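Home | Devices | Ticket Queue | Knowledge Base | Contact
Print this page | E-mail this page

Ticket 734: Breath alcohol monitor reports positive after mouthwash, then locks out

Product: Zekisano home breath monitor
Site: Drundier outpatient recovery program
Opened by: Ginette Tessier, program nurse
Assigned to: Corentin Pichon, Waltisent device support
Status: Closed, workaround in place

Problem as reported

Client on a home monitoring plan gave a scheduled morning sample at 7:10. Unit returned a positive result and asked for a repeat. Client repeated right away and got a second positive, after which the unit showed "Sample locked" and would not accept a third. Client states no drinking since admission to the program. No slurred speech, confusion or vomiting on the phone call at 7:25. Client was alert and oriented, so no emergency referral was made.

Ginette asks whether the sensor is faulty and whether the two results can be removed from the client record.

First response (Corentin)

Results cannot be removed. They can be annotated. Please ask the client the following and paste the answers into the ticket:

- Any mouthwash, cough syrup, breath spray or hand gel used before the sample
- Where the unit is stored overnight
- Whether the mouthpiece was changed
- Whether the warm-up bar was full before blowing

Please also send the event log. Menu, Service, Export, then select the last 24 hours.

Reply (Ginette)

Client used an alcohol-based mouthwash a few minutes before the first sample. Unit is kept in a bedroom drawer. Mouthpiece was not changed between samples. Client does not remember the warm-up bar. Log attached.

Log review

Warm-up completed normally both times. Sensor temperature in range. The second reading was well below the first, taken a short time later. A drop that steep does not fit alcohol cleared from the blood, which falls slowly. It does fit residual alcohol in the mouth. Reusing the mouthpiece may have added to the second reading, but the log cannot confirm this.

The lockout is expected behavior. Firmware locks after two positives inside the repeat window and releases when the window ends. The client handout, Liepiņa edition, does not mention it. 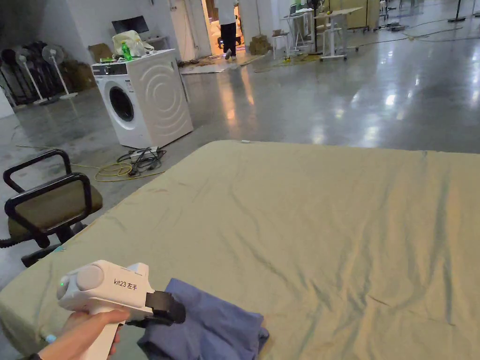 Steps given to the site

1. Leave the unit powered on until the lock clears. Do not pull the batteries. That restarts the window.
2. Fit a new mouthpiece.
3. Have the client rinse with plain water and wait 20 minutes with nothing by mouth.
4. Run a blank air test. It should read zero.
5. Take the sample and export the log again.

Result

Lock cleared at 8:40. Blank test zero. Client sample at 9:05 zero. Ginette added a note to both earlier entries: "Mouthwash before sample, follow-up negative."

A zero at 9:05 does not by itself rule out a small amount of drinking before the first sample. The site physician will decide how the entries are treated. Device support does not make that call.

Follow-up

Sensor not replaced. Calibration due in May, no change. Handout correction requested: add the wait time and the lockout message. Site will supply alcohol-free mouthwash to clients on home plans.

Closed by Corentin Pichon. Reopen if the blank air test reads above zero.

Previous ticket | Next ticket | Back to queue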